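Ticket: Prodham label printer drops the last line on long batches
Status: Open (reopened twice)
Product: Prodham desktop label printer, connected over Wi-Fi
Reported by: Renzo Pace
Handled by: Wondimu Birhane, Jullora Support

Renzo Pace wrote:

I sell hair clips, scrunchies and bead bracelets online and print all my product labels through Jullora. Since the February update, any batch over 100 labels loses the bottom line of text on some of the labels. The bottom line is the item code, so a label without it is no use to me.

Before you send me the standard list: yes, I restarted the printer. Yes, I restarted the computer. Yes, the roll is the right size. I've been using the same 300-count rolls from Friesen since I bought the thing and they worked fine until the update.

The batch that made me give up and write in was 147 labels. The first 100 were perfect. After that the item code was missing on every single one. The preview on my screen showed the code on all of them.

I'd like to hear what changed in the update, in plain words. The release notes say "improved print reliability," and I have my doubts.

Wondimu Birhane replied:

Hi Renzo, thanks for the detail. I know you've covered restarts, so I'll skip those. Could you please try the following and tell me what you get?

Open Settings, then Printing, and note what it says next to Template Version.
Print a batch of 9 labels from the same template and check the bottom line.
Run the printer's own sensor calibration (hold the feed button until the light blinks twice, then let go).
Print the batch of 147 again.

A missing bottom line is very often a calibration issue. The printer loses its idea of where the gap between labels is, and whatever falls past the edge doesn't get printed.

Renzo Pace wrote:

Template Version says 4. Batch of 9 is fine, item code on all of them. Calibration done, two blinks, let go, it spat out three blank labels and went quiet. Batch of 147: first 100 fine, the rest missing the code. Exactly the same as before.

I'm not convinced by the calibration theory, and here's why. If the printer was losing track of the gap, I'd expect the text to creep down the label a little at a time until it fell off. It doesn't creep. Label 100 and label 101 have the product name in exactly the same spot. I laid one on top of the other and held them up to the lamp. The only difference is that one has a code and the other has a blank strip where the code should be.

Also, it would be a strange coincidence for a sensor to go bad at a nice round number every time.

Wondimu Birhane replied:

That's a fair point about the creep. I'd still like to rule out the roll before I pass this on, as we've had reports of third-party rolls with uneven spacing. Do you have a roll from a different supplier you could try? Even a part-used one would do.

Could you also tell me whether you're printing from the browser or from the desktop app?

Renzo Pace wrote:

Browser. I stopped using the desktop app last year when it started asking me to sign in every time I opened it.

I had a part-used Dorbridge roll in a drawer. Same result. First 100 good, rest bad. So unless two companies have agreed to space their labels badly from number 101 onward, I think we can leave the rolls alone.

Something else I noticed, for whatever it's worth. There's a pause. The printer runs straight through the first hundred, stops for a few seconds, then carries on. It never used to stop. On the old version it would go through a whole roll without taking a breath.

I'd put money on the update splitting big jobs into pieces and losing something when it starts the second piece. I'm a guy who sells scrunchies, so feel free to tell me I'm wrong, but please tell me with a reason attached.

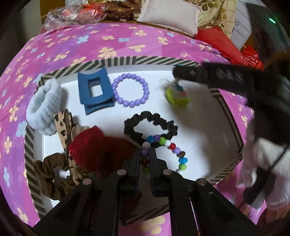
On the subject of money, I'm going through labels at a rate I don't love. Every test you ask for on the full batch costs me half a roll. If there's a way to test this without printing, I'd rather do that from now on.

Wondimu Birhane replied:

Understood on the labels. You can test without using the roll by choosing Save to File in place of your printer in the print window. It goes through the same steps on our side and gives you a file you can scroll through.

The pause is useful to know. I've asked the print team whether large jobs are now split. While I wait for them, could you save the batch of 147 to a file from the browser, then sign in to the desktop app and do the same there?

Renzo Pace wrote:

Browser file: codes missing from page 101 to the end.
Desktop app file: codes on every page.

So there's no printer involved at all and it still goes wrong. I'd like it noted in the ticket that this is your software and has nothing to do with my calibration, my rolls or my Wi-Fi, because I have a feeling the next person who picks this up will ask me to restart the router.

Status changed to Resolved by system: workaround provided (use desktop app).

Renzo Pace wrote:

No. Please reopen this. A workaround is you telling me to use a different door because the front one is stuck. The front one is still stuck.

And the desktop app isn't much of a fix for me. It signs me out whenever I close it, and it can't see the templates I saved in the browser, so I had to build one again from scratch just to run your test.

Status changed to Open by Wondimu Birhane.

Wondimu Birhane replied:

Sorry about that. The system closes a ticket when a workaround gets logged, and I've turned that off for this one.

I have an answer from the print team. You were right about the split. Since the February update, the browser version sends large jobs in groups of 100. Each group is supposed to carry the full set of fields from your template. In your case the second group is being sent with the product name and price but without the item code.

They believe it affects templates that were made before the update and then carried over. They've asked if you could make a new template in the browser, with the same fields, and save the batch to a file from that.

Renzo Pace wrote:

"They believe" is doing a lot of work there, but fine.

New template, same fields, same batch, saved to a file. Codes are there on all 147 pages. The pause doesn't show up in a file, obviously, so I can't say anything about that.

Then I went back to the old template and saved it again to make sure you hadn't quietly fixed something in the meantime. Still broken. So for once the theory holds up.

Two questions. I have a lot of old templates. Do I have to remake every one by hand? And what about people who haven't noticed? I caught it because I scan the codes when I pack. Somebody who doesn't scan could be sending out blank strips right now.

Wondimu Birhane replied:

You don't need to remake them all by hand. If you open an old template, choose Duplicate, and print from the copy, the copy gets saved in the new format. I tried this on a test account with a template from before the update and the codes came through on both groups. Please keep the originals for now in case the team needs to look at one.

As for other customers, I've raised it. I can't promise what they'll decide, but I've asked for a notice on the print page for batches over 100.

Renzo Pace wrote:

Duplicate works on the bracelet template and the claw clip template. It doesn't work on the scrunchie one. The copy behaves just like the original – codes gone from 101.

The only difference I can find is that the scrunchie template has a size field, and I renamed that field at some point. I don't remember when. Could be before the update, could be after.

Wondimu Birhane replied:

Thank you, that's a new one. I can get the same result on my side if I rename any field before duplicating. If I change the name back to the original first and then duplicate, the copy prints correctly. Could you try that with the size field?

Renzo Pace wrote:

Changed it back to "Size," duplicated it, saved to file. Codes all present. Then I printed the real thing on a Friesen roll, the whole 147, and scanned the last 9. All good. It still stops for a breath after the first hundred.

I'm leaving this open until there's a proper fix in the browser version. I'd also like somebody to change that line in the release notes.

Wondimu Birhane replied:

Agreed, it stays open. I've attached your scrunchie template to the report along with the steps for the renamed field. The pause is expected with the new way of sending jobs, and the team has no plans to remove it at the moment.

I've passed on the comment about the release notes.

Status: Open. Waiting on print team.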